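Chapter 5
Handling Work and the People Who Do It

Most accounts of automation at work begin with the car plant. This chapter begins with bowls. Clearing, sorting and stacking crockery is paid work for a great many people in canteens, hospitals and hotels, and until lately it was left out of plans for automation. Bowls vary in size and weight, they shine, and they are put down in no fixed order on tables shared with jugs, basins and lids.

The case used here is the catering service at Cencombe, where a firm called Trokarik was asked to automate part of the clearing work. The first change for the staff came well before any machine took over a shift. They were asked to do familiar tasks with a hand-held gripper in place of their fingers, so that their movements could be recorded and used for training. A steel bowl and a patterned white one on a flowered cloth are enough for such a task. 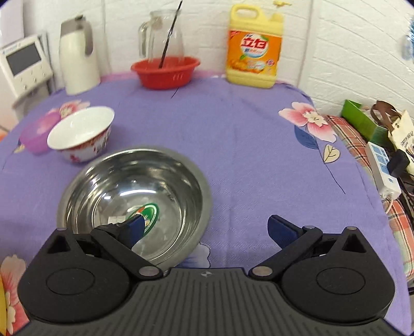 5.1 From doing to showing

Kitchen staff at Cencombe were used to being judged on speed. Recording asked for something else: a steady pace, a clean grasp and a willingness to repeat the same action. Each recorded session lasted 25 minutes, and by April the store held 3,353 usable recordings.

Two points came up early. The first was pay. Showing a task was graded as kitchen work, although it called for care of a different kind – closer to that of an instructor. The second was skill. An experienced worker tips a bowl or takes it by the wall without thinking, and with two rubber-tipped fingers that habit has to be learned afresh.

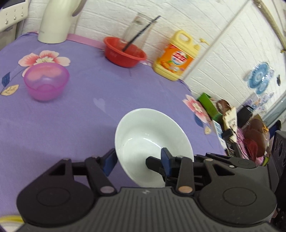

Does automation of this kind remove jobs?

At Cencombe it removed tasks first. The 16 people in the clearing team kept their posts, but their hours were moved towards checking, restocking and dealing with items the machine had set aside. Whether posts are lost later depends on how vacancies are handled, a matter taken up in section 5.4.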